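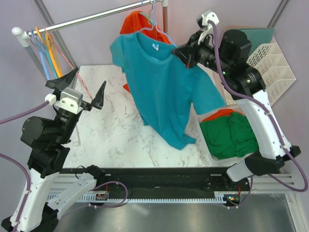
Two-arm work cell with a T-shirt at the clothes rail. Photo: Kikimley

Kikimley opens Jallance teaching program to small workshops and laundries

Monday, April 21, 2025 — Kikimley, the developer of teaching tools for small robot arms, today announced that its Jallance program is open to outside companies. With Jallance, a person who has no programming experience can show a two-arm robot how to handle clothes, by guiding the arms by hand or by operating them from a distance with a pair of smaller control arms.

The program starts with one task, which is work with T-shirts and plastic hangers. Kikimley selected this task after conversations with laundries and clothing rental shops, where putting garments on hangers and taking them off again takes many hours of the working day. A shirt never lies two times in the same way, and for this reason it is difficult to write down the movements in advance. It is easier to show them.

"When I teach a new colleague, I do not give her a list of positions. I stand next to her and we do the shirt together," said Dae-han Ha, head of teaching at Kikimley. "We wanted the same for the robot. The operator feels where the collar is difficult and slows down there, and the slowing down is also recorded."
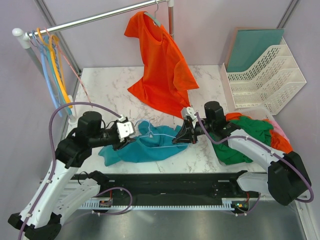

In a Jallance session the operator leads both arms at the same time. One hand usually keeps the fabric in place and the other brings the hanger or pulls the shoulder of the shirt. The two movements are saved together, so that the timing between the arms is not lost. If a grip fails, the operator is asked to continue and correct it, and not to stop the recording. According to the company, these corrections are among the most useful parts of the material.

Every session begins with a practice period of 20 minutes, when nothing is saved. After it the operator records for periods of at most 10 minutes, with a pause between them. Kikimley introduced this limit after its first operators reported tired wrists, and found that the movements became less clean toward the end of a long period.

The first outside partner is Fedoruk, a clothing rental company, which has sent 11 of its employees to the Kikimley training room during April. All of them work with garments daily and had not used a robot before. The employees teach in pairs: one operates the arms, and the other prepares the clothes and writes notes about each attempt. Then they change places.

"I was afraid to break something on the first morning," said one of the Fedoruk employees who took part. "After lunch I was already thinking only about the shirt. The sleeves are still hard for me, I must say."

The recordings are reviewed in Prakia, the company's software for sorting and marking demonstrations. In Prakia a reviewer can cut an attempt into steps, compare it with earlier ones and send it back with a comment to the person who made it. Partners keep the right to remove their recordings at any time.

Companies which want to join can choose between 2 forms of cooperation. They can send operators to the training room, or they can connect to the arms by remote control from their own building. The remote form requires a stable wired connection and a short test together with a Kikimley engineer. Both forms use the same arms and the same practice period.

Applications are accepted through the Jallance page on the Kikimley website. Visits to the training room can be arranged with the press office — please write in advance, as sessions are not interrupted for visitors.

About Kikimley
Kikimley develops tools with which people can teach robot arms by demonstration. Its products are Jallance, for recording by hand and by remote control, and Prakia, for reviewing the recorded material.

Press contact
Kikimley Press Office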